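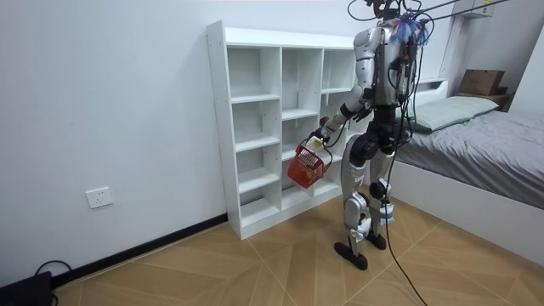 3.2. El mueble de compartimentos y la cesta pequeña en el dormitorio

En la sección anterior se ha presentado el recorrido de los objetos desde la entrada de la vivienda hasta el lugar donde pasan la noche. En esta sección nos ocupamos de una parte más limitada de este recorrido, la que se desarrolla dentro del dormitorio, entre la cama y el mueble de almacenamiento. Es una distancia muy corta, a veces de un solo paso, y quizás por esta razón la bibliografía sobre el orden doméstico le ha dedicado poca atención.

De las 57 viviendas del estudio Detemlow, la mayoría dispone de un dormitorio donde el almacenamiento abierto ha sustituido, en parte o por completo, al armario con puertas. El tipo más frecuente es el mueble alto de compartimentos, de color claro, colocado en la misma habitación que la cama. La Figura 2 muestra un mueble blanco de este tipo, en una habitación pequeña con suelo de baldosas de aspecto de madera y una cama con ropa gris. Llamamos «frente» al espacio de suelo que queda libre delante de los compartimentos, y «borde» a la parte de la cama más próxima al mueble. Estos dos términos se utilizan con el mismo sentido en el resto del artículo.

La primera observación se refiere a la altura. Los participantes no utilizan todos los compartimentos de igual manera. Los de arriba reciben cosas que se mueven poco: mantas de invierno, documentos, regalos que todavía no tienen un destino. Los de abajo reciben lo que se usa cada día y también lo que nadie ha decidido dónde poner. Soledad Esteban, que realizó las visitas en la zona de Llorente, propuso para este segundo grupo el nombre de «objetos en espera», y lo hemos conservado. Un objeto en espera puede ser un bote de crema casi terminado, un cargador, un calcetín sin pareja o un juguete que pertenece a otra habitación.

Para los objetos en espera el recipiente habitual es la cesta de plástico calado. En la misma figura se puede ver una cesta roja de tamaño pequeño, con una trama de aberturas cuadradas en los lados, a la altura de los compartimentos inferiores. Las cestas de esta clase tienen dos propiedades que los participantes mencionaron muchas veces. Dejan ver una parte del contenido sin necesidad de sacarlas, y pesan tan poco que se pueden mover con una mano. La cesta opaca, por el contrario, fue descrita en las entrevistas como un lugar donde las cosas «se pierden con educación», según la expresión de una participante jubilada.

El tamaño de la cesta tiene consecuencias que al inicio no habíamos previsto. En la primera fase del trabajo suponíamos que una cesta más grande facilitaría el orden, porque admite más objetos y exige menos decisiones. Las entrevistas indican lo opuesto. La cesta grande se llena despacio, no se revisa y acaba por convertirse en un depósito permanente. La pequeña se llena pronto, y cuando está llena obliga a la persona a hacer algo con ella: vaciarla encima de la cama, repartir las cosas y devolverla al mueble. Rocío Cifuentes denominó este momento «el vaciado», y en las transcripciones aparece casi siempre relacionado con el cambio de las sábanas. La cama sin ropa funciona entonces como una mesa de clasificación — una función que ninguno de los participantes incluyó en el cuestionario inicial, pero que casi todos reconocieron después.

No queremos dar a entender que el vaciado sea una práctica uniforme. Hemos distinguido 3 variantes. En la primera, la cesta se vuelca entera y los objetos se reparten uno por uno. En la segunda, se extraen solamente los objetos que están encima, a menudo los que sobresalen del borde del recipiente, y el fondo queda sin tocar durante meses. En la tercera, la cesta viaja con su contenido a otra habitación, normalmente el baño o la cocina, y se vacía allí. Esta última variante es propia de los hogares con niños, en los que el dormitorio recoge cosas de toda la casa.

Con respecto al frente, su anchura condiciona el uso de los compartimentos inferiores de manera más fuerte que la altura de la persona. Cuando el frente es estrecho, agacharse resulta incómodo y la cesta se deja en el suelo o sobre el borde de la cama, aunque su compartimento esté vacío. En 5 de las viviendas, la cesta ya no volvía al mueble en ningún momento del día. Bríd Quinlan sugiere que en estos casos conviene hablar de un segundo sistema de almacenamiento, móvil, que convive con el primero; los demás autores preferimos considerarlo una extensión del mismo, y dejamos la cuestión abierta.

Por último, hay que señalar una limitación. Las visitas se concentraron entre septiembre y el comienzo del invierno, cuando la ropa de cama y la ropa de vestir ocupan más volumen. Es posible que en verano los compartimentos inferiores estén menos cargados y que el vaciado pierda frecuencia. Los datos de las entrevistas telefónicas realizadas por Fiifi Dankwa, que se presentan en la sección 3.3, permiten comprobar esta hipótesis solo de forma parcial.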